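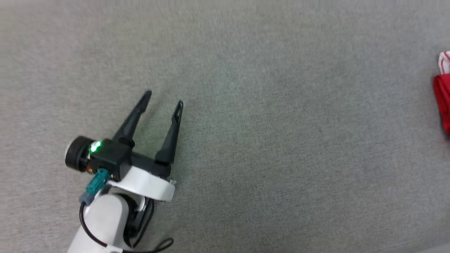 The sleep clinic at Drinbridge has spent the past four years looking at a narrow question: whether chronic tension headache should be treated as a pain problem, a sleep problem or an anxiety problem. Its lead psychologist takes the position that the order of treatment matters more than the label.

"Most referrals arrive with one diagnosis and three sets of symptoms," she said. "The referral letter says headache. The intake form says the patient sleeps five hours and avoids driving."

The clinic enrolled 300 adults in its Ternance study. Of these, 177 completed all stages, including a sleep diary, a daily headache rating and a structured interview at entry and exit. One group began with sleep restriction and moved on to exposure work. The other did the same two blocks in reverse.

She was cautious about the results. Headache days fell in both groups, and the difference between them was small at exit. It widened at follow-up, in favor of sleep first. "I would call it a signal. The dropouts were not evenly spread, and that limits what we can say."

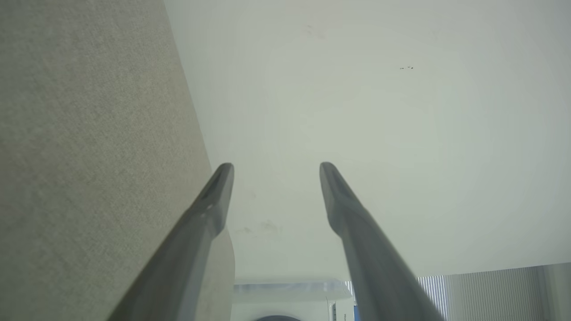

Dropout was higher in the group that started with exposure. The exit calls suggested fatigue as the main cause — people were asked to do demanding work between sessions while sleeping badly. The team has since shortened the homework and moved the first review to week two.

Measurement was the other difficulty. The diary produced around 4,000 entries in the first phase, many filled in a day late. Late entries tended to report worse pain than those made on time, so the two types are now analyzed separately.

A second site at Ulloa will begin intake in October using the same protocol, with one change. Patients already taking daily pain medication will be placed in their own arm.

Asked whether the clinic would drop the term "psychosomatic," she said it had already gone from the patient leaflets. "It is still in the billing codes."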